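Marichka Pasichnyk
January 4, 2025

1/ Happy new year, friends! I promised a few of you a thread on how we finally got the toddler bricks under control, and then the holidays swallowed me whole, so make yourself a cup of something and settle in. It's going to be a long one (you know me).

2/ Some background for the newer folks. I look after the toy shelves at Skerkness, our little lending library for toys, and the big studded bricks are the thing families borrow most. They also come home in the worst state. They come home in pillowcases. They come home in a soup pot, once, and the soup pot was very nice and I did give it back.

3/ For years we kept every brick we owned in one enormous tub. You'd tip it out, the noise would make the baby cry, and the one piece your kid wanted would be under the couch before you'd even sat down. We lent that tub out 96 times last year and I think I personally refilled it for most of them.

4/ My sister-in-law was the one who said "why don't you just sort them by color," and I gave her a whole speech about how children don't care about color, they care about towers. Reader, I was wrong, and she has been very gracious about it (she has mentioned it at every meal since July).

5/ So now we have open-fronted bins, the white plastic sort that sit side by side, with a raised lip along the front. I can't tell you how much I love that lip! It's low enough for a small hand to get over and high enough that a brick leaning on it stays put. Yellow goes in one, and I don't fuss about whether the pieces are stud side up, upside down, or standing on end.
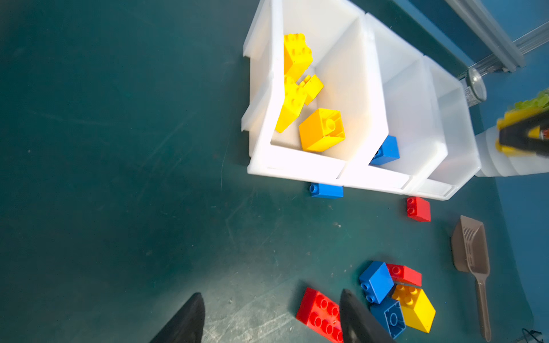 6/ WHICH YELLOW IS YELLOW?

This one came up right away. Our bricks are from all over, hand-me-downs and yard sales and one very generous bag from the Onyshchenko family, and the yellows don't match. There's a lemony yellow and then there's a golden one that's halfway to orange. I used to agonize. Now the rule is that if a three-year-old would call it yellow, it lives with the yellows, and we all move on with our day.

7/ (There was a small movement to start an orange bin for the golden ones. I was the movement. It lasted until I saw how lonely they looked.)

8/ HOW MANY COLORS

Please start with three. I know it's tempting to buy a whole wall of bins, and I did price it out, and it came to $324 before shipping and I had to go lie down. Three is plenty. Ours go yellow, blue, red, left to right, and they stay in that order so the kids learn where to reach. Green bricks and the odd animal go in a shoebox for now, and the shoebox is doing fine.

9/ DON'T PACK THEM

A loose pile is what you want. I spent one whole evening stacking the reds into tidy blocks so they'd take up less room, and it looked gorgeous, and then the first little boy through the door couldn't pull a single one free and sat down on the floor in despair. Toss them in. The long red ones can lie any way they like.

10/ THE TABLE

Put the bins in the middle of the table, where they can be reached from more than one side. I had ours pushed up to the back at first and everybody had to lean over everybody. Leave some bare table in front too, for the brick that has been picked up and is being thought about. A table that already has scuffs on it is perfect. You will not be adding anything it hasn't seen before.

11/ SCOOPS!

If you take one thing from this thread, let it be scoops. Kids who won't tidy up by hand will absolutely tidy up with a tool. We keep a purple one with a pink handle and a brown slotted one, and they live out on the table with everything else so that no one has to come and ask me. The purple one is fought over, so if you can get two of the same color, you're wiser than I am.

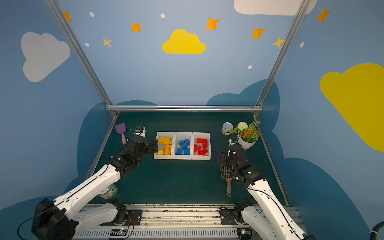 12/ I also like having something pretty close by, and for us that's flowers in a white pot. They're artificial, so they forgive me everything, and I'd put them off to the side where an elbow is less likely to find them. A table with flowers on it gets treated a bit more kindly, in my experience, even by people who are two.

13/ Cleaning, since Evanel asked in the replies last time: warm water, dish soap, an old toothbrush for the hollow undersides where the tube is. Crumbs get in there that I can't identify. Spread them on a towel overnight, and turn them over in the morning or you'll be pouring water on your socks all week.

14/ Sorting the first time took me 10 evenings with the radio on. Keeping it sorted takes almost no effort, mostly because Lester (my nephew, four, very stern) goes around after closing and tells the bricks where they live.

15/ If you've got a system for the green ones, please tell me, the shoebox is getting full. And if you have our other purple scoop, no hard feelings, just drop it in the box by the door!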